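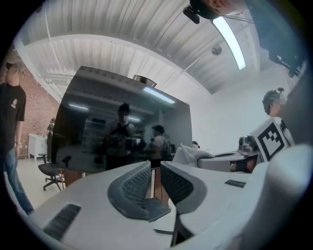
Trịnh, workspace editor, Norkent

Shared Workroom: Frequently Asked Questions

These answers apply to the ground-floor workroom at Norkent. The upstairs studios have their own page.

What kind of floor does the room have?
The floor is pale grey and sealed. It tolerates chair casters, trolleys and ordinary foot traffic. It does not tolerate solvent, and spilt paint should be lifted with a damp cloth before it cures.

Can I fix anything to the brick wall?
No. The red brick is original and the mortar is soft. Hooks, screws and masonry nails are all excluded, as are adhesive strips, which pull the face off the brick. Freestanding panels are the accepted way to hang drawings or divide the space.

Where may panels be placed?
Anywhere that leaves a clear route to both doors. Keep the passage between a panel and the nearest desk at 50 inches or more. A tall panel placed near a window will darken the desks behind it, so check with whoever is working there first.

Which chairs can I use?
Any office chair on a star base. They are not assigned. Push the chair back under a table when you leave, and leave the height as it is — the next person will set their own.

A caster has come off. Should I refit it?
Yes, if the stem is straight. Turn the chair over, press the stem into its socket and pull once to check that it holds. If the stem is bent or the socket has split, put a Brarnov tag on the chair and move it to the store. Replacement casters are kept in sets of 6; the spare is for mixed wear.

Are the wooden tables and the white furniture interchangeable?
No. Wooden tables are for general work, including cutting on a mat. White cabinets and small desks are for paper, chargers and light items. Their tops mark easily and should not carry anything hot.

May I leave things on a cabinet overnight?
Small items, yes. Anything larger than a shoebox goes on the shelves by the store. Unlabelled items are moved to the Clelura cupboard at the end of the month and kept until the following one.

How large is the room?
1,906 square feet, including the store but excluding the entrance lobby. Use this figure for event applications.

When is it quietest?
Before 9 in the morning. The room is fullest in April, when the project reviews overlap.

Who do I tell about a damaged item?
Use the fault sheet inside the store door. Give the item, its position and the fault. Faults that affect the doors or the floor should also be reported at the front desk the same day.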